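Robot teaching by demonstration

Robot teaching by demonstration is a method of programming in which a person shows a robot how to carry out a task. The movements are recorded and later used to train a control program. The two main forms are hand guiding and remote control.

In hand guiding, the operator holds the arm and moves it through the task while sensors in the joints log its position. The method needs little equipment, but the operator's hands may block the view of the cameras.

In remote control, the operator moves a separate input device, often a smaller copy of the arm, and the working arm follows. The Farnon system, introduced in December with a pair of input arms, is of this type. The Estance method combines both forms: the first 3 demonstrations are guided by hand and the rest are performed remotely.

Tasks that require two arms are harder to teach. Both grippers must be directed together, and thin or flexible items change shape when they are held from two sides.

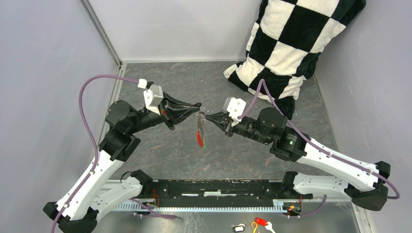
The Dudás collection, released on February 28, 2019, contains 388 demonstrations of two-arm handling, divided into seven task groups. Each recording is limited to 90 seconds. Recordings in which the operator paused or dropped the item are kept and labeled separately.

Programs trained on a single operator's recordings tend to copy that person's habits, including unneeded movements. The Cendon procedure addresses this by changing operators between sessions.

See also: Remote handling; Robot gripper; Motion recording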